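Open day at the Heseck robotics class
Posted 2022-04-26

I'd been meaning to get over to Heseck since January, when a flyer for the student robotics class turned up at our library, and last weekend I finally made the drive. It's 52 miles each way from Karnden (bring snacks, there is nowhere to stop after the bridge) and I would do it again tomorrow.

The class meets in the old print shop behind the school. There are 21 students this year, split into small teams, and every team had a station and a sign-up sheet so visitors could try things. I went straight for the longest line, of course. That was the Boutros project, named after the street most of the team lives on, and they're teaching an arm to tidy up. You tell it which thing to put away, and it's supposed to find it, pick it up and drop it in the basket without bothering the others.

Sounds easy! Then they showed me their notebook. They've logged 300 tries so far, and the pages are full of little remarks like "went for the wrong red one" and "good grab, bad drop." The two red pieces are there on purpose, so the program can't get by on color alone. The ball has its own page of complaints – it rolls if you so much as breathe on it, and the students have strong feelings about that.

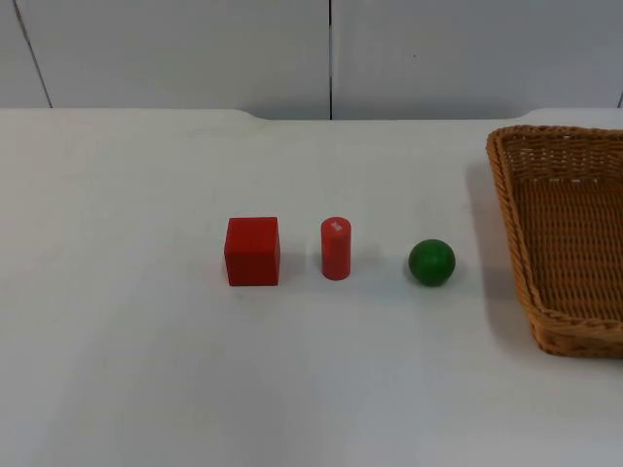 Cube, cylinder and ball lined up at the Boutros station, basket still empty.

I got to type in a command myself and picked the ball, because I like trouble. It took two goes, and the second one got a round of applause from a family behind me who had been waiting very patiently. The student at the keyboard wrote both of them down right away, even the bad one. I liked that a lot.

After that I wandered over to Skusine, the line-following car, which was built for $430 and corners better than mine does. They let the younger kids lay out the track with black tape, and one loop went under a chair and out the other side. The car managed it on the third lap!

Coffee was a dollar and the lemon bars were gone by eleven, so come early. Parking is on the grass by the gym – wear real shoes. The next open day hasn't been set yet, but there's a sign-up list at the front desk and I put my name on it on the way out.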